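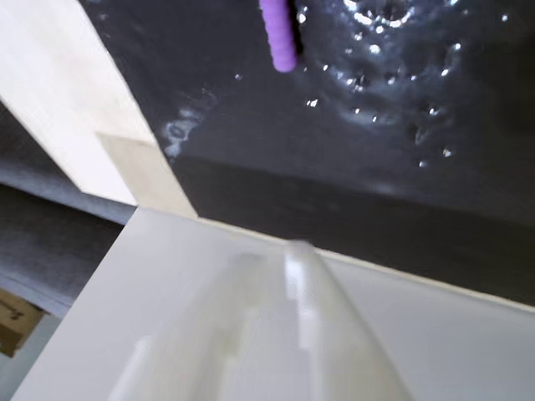

BRUKAU, 24 August 2022

Home Fields Sleds and Dummies Timing Parts Dealers Contact

Prokel 43 Blocking Sled, two-man

The Prokel 43 is a two-man blocking sled for high school and college football programs. It replaces the earlier two-man model, which remains supported for parts. The 43 uses the same pad brackets as the earlier sled, so existing pads can be carried over without drilling.

Frame

The main frame is welded steel tube with a powder coat finish. All welds are continuous on the load-bearing joints and stitched on the coach's platform. The runners are bolted on and can be changed with a standard socket set. Each runner is held by four bolts with lock nuts. Check the nuts after the first week of use and once a month after that.

The frame ships in two sections. Assembly takes two people. The center joint must be seated fully before the crossbar is attached, or the bolt holes will not line up.

Pads

Two man-shaped pads are included. The core is closed-cell foam over a flat backing board, with a coated fabric cover laced at the rear. Covers come off for washing or replacement. Wipe with mild soap and water. Do not use solvent cleaners, which soften the coating and make it tacky in hot weather.

Pad height adjusts by a pin on each upright. The lowest setting suits linemen working out of a three-point stance. The upper settings are meant for linebackers and tight ends. Both pads should be set to the same height when two players hit together, as uneven contact will turn the sled.

Spring arms

Each pad is carried on a leaf spring arm with 27 degrees of travel. The arm returns to the upright position without rebound past center. Earlier sleds used coil springs, which gave a softer first contact but lost tension over a season of outdoor storage. Veikko Ahonen, who drew up the arm, specified a rubber stop at each end of travel. The stops are wear parts and are sold in pairs.

Do not stand between the pads and the frame while the arms are loaded.

Surfaces

The standard runners are for natural grass. For artificial turf, order the wide runners with the plastic sole. Steel runners will cut turf fibers and void most field warranties. The sled should not be dragged across a running track with either type fitted. Transport wheels are available and attach at the rear crossbar without tools.

Weighting

The coach's platform holds one adult. Maximum platform load is printed on the plate next to the step. Where a program prefers to run the sled without a rider, the tray under the platform accepts flat bar weights, retained by a strap. Loose sandbags are not recommended because they shift during a drive.

Testing

Production arms are sampled by batch. Setareh Abbasi runs the cycle rig at our Brukau shop, where each sampled arm is taken to full travel and released over 50 times a minute until the batch limit is reached. An arm that shows permanent set is rejected along with its batch. Reports are available to purchasing offices on request.

Storage

Store under cover in the off-season. If the sled stays outdoors, remove the pads, release the pins and grease the spring pivots. The drain holes at the low end of each tube must be kept clear. Water left standing in the tube will freeze and split the weld.

Parts and orders

Pads, covers, stops, runners and pins are stocked. Spring arms are made to order and leave the shop in August and January. Dealers are Tzavaras for the eastern states and Todo for the west. For school purchase orders, write to Yuk-lan Chow in the order office and include the serial number if the order is for parts. The serial number is stamped on the left upright below the bracket.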